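Ticket 1894: Kestinow round table rocks, small bowls rattle and creep on the top
Status: Solved (reopened once)
Product: Kestinow round, black marble-look top
Location: Kirkgate room, Rumesthorpe
Opened: 4 Mar 2022

What's going on

Hi Kandpal support! Me again, the one who wrote in September about the missing hex key (it was taped inside the box lid, sorry). This time it's a real problem, I promise. The round table has started rocking. It's not a huge amount, but if you lean on one side it goes down a hair and comes back with a little clunk, and anything small and light on it chatters. We use it mostly for the little beige bowls, and they're the worst! Set one down near the rim and it buzzes like a phone.

I also think they creep. I'll put one down, do something else, and when I look back it seems to have moved toward the edge. My coworker says I'm imagining it, so I'd like to settle that too.

The floor is wood planks and looks flat to me, but I've never checked it properly. Table has been in the same spot since we put it together, with the office chairs over by the wall.

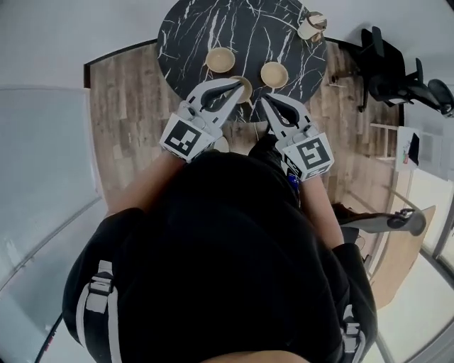
Things I tried before writing in

Turned the whole table a quarter turn. Still rocks, but now toward the door instead of toward the chairs. I thought that was a clue. It may not be.

Folded cardboard under one foot. Worked great until lunch, then it squashed and the clunk was back.

Tightened everything I could reach from underneath with the hex key. One bolt took almost half a turn, which felt promising, and then it rocked exactly like before. Rude.

Wiped the top with a damp cloth and dried it. I figured maybe there was some film on it making the bowls slide. No change that I could tell.

Support reply 1 (pasted from email so it's all in one place)

"Thanks for the details. Please stop using the cardboard. Each foot has a threaded leveler. Take everything off the top, put a spirit level across the middle in two directions, and let us know what you find. Also check whether the top itself moves separately from the base. If it does, the plate under the top is loose and the levelers won't help."

My update, same afternoon

OK so I didn't know the feet screwed in and out. They do! I borrowed a level, 300 mm long, and laid it across the middle. One direction was spot on. The other way the bubble sat well off to one side, so the top really was tilted, and I'd like it noted that I did not imagine the creeping bowls. Probably. I'll come back to that.

Then I held the base still with my knees and pushed on the rim with both hands. The top did move on its own, just a bit, so it looks like I've got both problems at once. Lucky me.

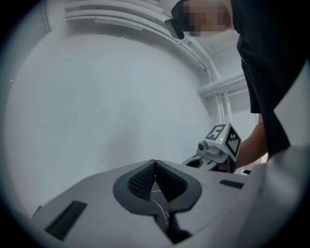

The plate was the fiddly part. I laid a blanket on the floor and tipped the table over onto it with help, and please don't try that alone, the top is heavier than it looks. The plate screws were all finger loose except one. I snugged them up going across and across instead of around in a circle, same as you'd do with a car wheel, and gave each one a last little pull at the end. Back on its feet, no more play between the top and the base.

After that I did the levelers. Two were wound all the way in and one was way out, so I started over with all of them in and brought the low side up slowly. Took me 9 tries because I kept turning it the wrong way. Clockwise looking down is not clockwise lying on your stomach!

Result: bubble centered both ways, no clunk, no buzz from the bowls. Closing this one. Thank you!!

Reopened

Sorry, it's back, but smaller. Only rocks when somebody really leans on it. I checked the plate and it's still tight, so it's got to be one of the feet.

Support reply 2

"The levelers have a thin lock nut above the foot. If it isn't tightened against the leg, the foot can wind itself back in when the table is nudged. If a nut is missing, ask for part 187."

Final update

Yep. Lock nuts. I'd never touched them, and one was missing altogether. Part 187 came in a padded envelope with a spare, so I've put the spare in the drawer with the hex key. All nuts tightened, level checked again, leaned on it hard from every side and it stayed put.

As for the creeping, I put a bit of masking tape beside one bowl before I went home, and in the morning it was still right up against the tape. I don't have a before to compare it to, so my coworker is still claiming the win. You can close this for good now.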